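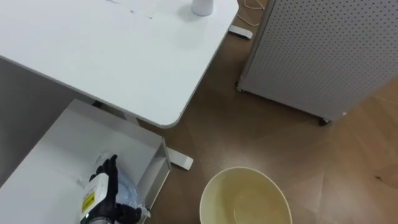

Last updated: 4:40 pm

October 15, 2023
By Iida Rantala, for the Trurnason small grants office

Hetel study rooms, second progress report

Golshifteh, you asked for two pages and for it before your Monday meeting, so this is typed fast. Spreadsheet follows separately, Joonas has it and is still fixing the freight column.

Where we are

Downstairs room is usable. Upstairs room is not, but close. The packing area is set up in the back half of the downstairs room and will stay there until the upstairs is done, then it moves to the closet under the stairs and we get the floor back. That was not in the original plan. Original plan had all unpacking done at the Ikonen warehouse and everything arriving ready to use. Didn't happen, see Delays.

Grant was for desks, flooring, lamps, power, and the loan kits. Taking them in that order.

Desks

All desks delivered and built. White, rectangular, rounded corners, metal frame with the flat feet. We went with these over the ones in the application because the application ones had a crossbar right where your knees go, and Nouhaila sat at one in the showroom and got up again pretty quick. Same price after the discount. I sent you the swap request in September and you okayed it by email, copy is in the folder.

Building them was slow at first. The feet go on before the top, the printed instructions say the other way round, and if you follow the instructions you end up with two people holding a tabletop and no way to get at the bolts. After the first couple we ignored the sheet. Qianru wrote up a better version, one side of paper, taped inside the closet door in case anybody has to take one apart later.

One top came with a chip along the back edge. Vonent said keep it and they'd credit us. Credit has not shown up yet. I've asked twice. The desk is in use, chip side to the wall.

The tops mark easily. Pencil comes off with a damp cloth, ballpoint takes more work, and there is one kind of gray marker that does not want to come off at all. We tried the cream cleaner and it dulled the surface so we stopped. Would like to buy desk mats, the plain kind. Not in the budget. See Requests.

Flooring

Done, both rooms. Wood pattern, brown, laid by the same crew in one go which saved a second call-out fee. Upstairs they had to stop at the doorway and come back for the strip, because the strip they brought was for carpet. Came back the Thursday after, no extra charge.

It shines a lot more under the overhead lights than the sample did. Had one complaint about glare in the late afternoon, and the desk by the window got turned a quarter to fix it. Otherwise people like it. Easier to sweep than the old carpet tile, and chairs roll. Maybe too well, we are looking at felt or rubber stops for two of them.

Tape on the floor: please don't, if anyone from your side is visiting with display stands. It lifts fine but leaves a line of glue.

Lamps and power

Lamps are in. Upstairs is still waiting on the electrician for the outlets along the long wall, and this is the one item actualy holding up the room. He was booked, then he wasn't, now he is again. Until then there is a single outlet by the door and we don't want extension cords across the floor, so the room stays shut. No public use up there at all, so nothing to report on numbers.

Loan kits

This is the part with most of the work in it and the part I guess the committee on your end will ask about, so a bit more detail.

Reminder of what a kit is. Somebody comes in without their own equipment, they borrow a box, use it at a desk, hand it back. Each box gets a small device, its cable, and a soft item (sleeve or cloth, depends on the kit). Soft items come from the supplier folded and bagged in clear plastic. Devices come loose in trays and need a label.

Target is 117 kits. Labels were printed in a batch of 2000, way more than we need, but the printer's minimum was what it was and it cost the same as ordering fewer. The rest will do for replacements and for shelf tags, cable tags, anything.

Label text is small. Too small, I think. It was set up to fit the narrowest device and then used on everything. Readable if you hold it up, not readable from across a desk. Next batch, whenever that is (not soon!), goes bigger. For now we are not redoing them.

How the packing goes at present:
- open box on the floor next to the desk, lid off
- device in first, label up
- bagged item next to it, still in its plastic
- cable last, tied
- check against the sheet, lid on, box to the shelf

We started out packing on top of the desks. Boxes slid around, and you were reaching up and over the side wall every time, and the lids ended up on the floor anyway. So boxes went on the floor and the sheet and the pen stayed on the desk. Faster. Worse for your back if you do it all day, so we swap over at the half hour. Joonas has brought in a kneeling pad from his garden which has been more popular than the chairs.

The white boxes are fine for this but they are shallow and the lids pop up if the soft item goes in on top. Side by side, always. Learned by having a shelf full of lids standing open on the first morning.

Keep plastic on or take it off? We went back and forth. Taking it off means less trash for the borrower to deal with and the kits look nicer. Leaving it on means clean storage and you can tell right away if a kit has been opened. Decision for now is leave it on until first loan, then it comes off here at the desk and goes in our recycling. After first loan the item just gets folded. Nouhaila doesn't love the amount of wrap, and she has a point, and has asked the supplier whether the next order can come in paper bands. No answer so far.

Kit sheets are kept on paper. There was going to be a database. There may still be a database.

Delays

Main one was the warehouse. Ikonen had a space change in September and could not give us the tables they'd promised, so the pallets came straight to us, unsorted, with everything on one pallet that should've been on three. Took most of a week to get it in the door and against the right wall. Lost desk time downstairs for that whole week, we had to put a sign up. Sorry to the regulars and I have said so to them as well.

Second one is the electrician, above.

Third, small. Wrong cables in part of the delivery. Right plug, too short to reach from the desktop to the power rail underneath. Sent back, replaced, replacements are correct. Qianru caught it by sitting down at a desk and trying one, before they were all tied and packed, so this cost us a day and could have cost a lot more.

Money

Short version, long version in Joonas's sheet.

Flooring came in under by 600 dollars, mostly the single call-out. Freight came in over by 813, all of it from the change in delivery. Everything else is on the line or near enough that it will net out once the Vonent credit lands. So we are a little over as of today and I expect us to be still a little over at the end, unless you can let us move the flooring underspend to freight. Need your okay in writing for that, I believe it's the form with the blue header but tell me if it changed.

No spending yet on signs. Quote came in, it's okay, sitting on it until upstairs is open so it all gets made together.

Requests

1. Permission to move flooring underspend to freight, as above.
2. Desk mats. Not asking for new money, asking if they can count as furniture. If yes I'd take it from the signs line, we can do fewer signs.
3. Can the final report date slide by two weeks. Depends on the electrician. If he comes when he says, we won't need it, but I would like to have it in hand.

Next steps

Electrician, then outlets tested, then desks upstairs get moved off the middle of the floor to where they belong. Packing continues downstairs in the mornings, the room is open to readers from noon as before. Move the boxes under the stairs once they're all done. Joonas wants to put up one more shelf in there first, and somebody has to find out what is behind that wall before he drills it.

Loans start when the upstairs opens, not before. Had a few people ask to borrow now and we've said no, feels mean but half the sheets aren't checked.

Nouhaila is writing the loan rules, one page, draft to you by end of the month. She'd like comments on the bit about late returns, she has it as a reminder and then a phone call, no fees. I agree with her. If Trurnason has wording that we're required to use send that over before she formats it.

Visit: you said you might come by with a collegue. Mornings are better if you want to see packing, afternoons if you want to see the room being used. Use the side door, the front one sticks. Call Qianru when you're outside, my phone gets no signal in the back.

Receipts are scanned up to the cable return. The remaining few I will send with the spreadsheet.

Iida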